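Speaker notes: Uston, the tidying arm, six months on
Shanthi Abeysekara, October 2021
Forty-minute slot, questions at the end

Opening

Good afternoon, and thank you for coming to the smaller room. Say hello to Kenneth, who is at the side with the handouts. Mention that we paid for our kit out of our own budget and that Dodano, who sell it, haven't seen these notes. (Pause for the latecomers, there are always latecomers.)

What you get for your money

Uston comes as an arm, a two-finger gripper, a wrist camera and a year of the Khan service plan. Khan is the part people forget to ask about, so go slowly. It covers repairs, the phone line and new skills as they are released. You can buy the arm without it, and I did think hard about that, but I rang the phone line more in the first fortnight than I have ever rung my own mother, so I'm glad we had it.

Setting up took Kenneth and me a long morning. The printed guide is friendly enough, though the page on fixing the base to the table wants reading twice. Tell the story about the upside-down bracket if the room seems cheerful.

The table test

Next slide. Explain that this is the sort of table we set for it: a loosely coiled white cable with a thin black tie round it, plugs lying loose, a power strip with a blue cube adapter on it, and torn white scraps over the wood. It's the kind of muddle I have on my own desk at home, I'm sorry to say. Leave the slide up for a good while and let people look at the scraps in particular.
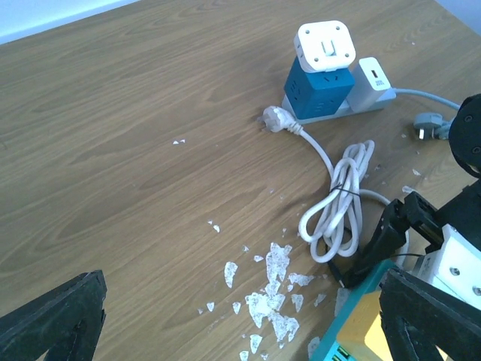

How it did

We logged 300 pick-ups and it managed 286 of them, which I thought was very decent for a machine at this price. Most of the misses were paper. The gripper likes something with a bit of body to it, and a thin flake lying flat is hard work — I have trouble with them myself without a fingernail. Cables went better than I'd feared.

Molar, the add-on fingertips, come in a box of 6 and grip paper rather well. They wear down, mind you, and ours needed changing in March.

Would I buy it again?

Yes, with Khan and with one box of Molar, and I'd ask for the set-up visit too. If your tables are mostly paper, borrow one first. Dodano will lend you an arm if you ask them nicely.

Questions. Kenneth to take anything about wiring.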